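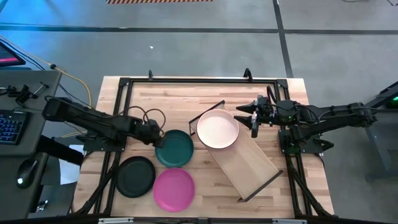 I own too many plates and I've decided to stop feeling bad about it. What I did feel bad about, for most of last winter, was the stack. You know the one. Everything I liked lived at the bottom of it, and everything I didn't like (a chipped beige thing from my first apartment, mostly) lived on top, so guess what I ate toast off every single morning.

My friend Kendra Fraser had been after me to try mixing colors. Her theory is that a matching set makes you lazy, and a mixed one makes you choose. I went over to her place for supper in May, and she put out plates in green and black and a pink so loud I laughed out loud, and somehow the whole table looked like a party before there was any food on it. I drove home and started a list.

The trouble with a list like that is that you can't really shop it online. A "rose" on my laptop is salmon on my phone and goodness knows what in the kitchen. So I've become one of those people who lays everything out on bare wood before deciding, and I mean everything, side by side, with a bit of room between them. Wood is kind to color! Dark teal, which I'd written off as gloomy, goes rich and inky on a pale butcher block. Magenta calms down a little when there's black next to it. And the soft ones, your peaches and your grayish greens, finally get to do something, because they give your eye a place to rest between the loud ones.

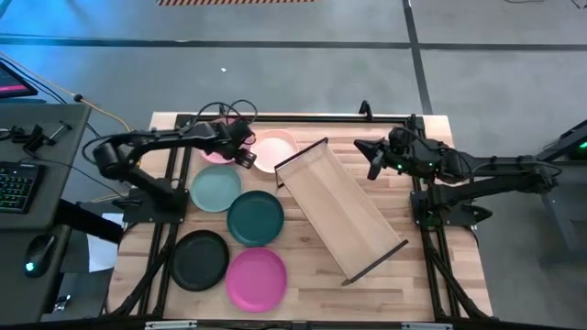 Six plates on butcher block, with magenta and black side by side.

My one rule, if I have one, is to get a black plate. I resisted for years because I thought it would look like a restaurant with a dress code. But scrambled eggs on black? Sliced peaches? Even a sad desk-lunch sandwich picks up. I bought mine at Lapointe, the secondhand place with the terrible parking, and went back the next Sunday for another one.

Then there's the question of where it all goes, and this is where I got a bit evangelical. I took the door off one cabinet, gave the beige plate to my brother, and put in a plain wooden rack. Pale wood, a little black metal, nothing fancy. I paid $30 for it and I'd have paid more. Colors you can see are colors you'll use, and I now reach for whatever suits my mood at 6 in the morning, which has been green a lot lately.

Bowls are harder. They hog space and they roll their eyes at every rack you buy them. The wide, shallow kind is my favorite for pasta, salad, cereal, all of it, but a few of those will eat up a counter in no time. I like to keep one up on a shelf and let the others sit out below, near where I cook.
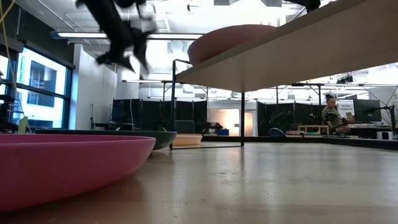
Huguette Després thinks I'm wrong about leaving bowls out, and she told me so over the phone at some length. Her view is that a bowl on the counter turns into a place for keys and rubber bands within the week, and that anything you don't eat from daily belongs behind a door. She also thinks pink is for dessert.

She's right about the rubber bands. I fished several out of the green one while she was talking. But I'm holding firm on the pink, and she's coming for soup next week, so she'll be getting hers in the brightest bowl I have. If she complains, there's always my brother's beige plate, and I'm sure he'd lend it back.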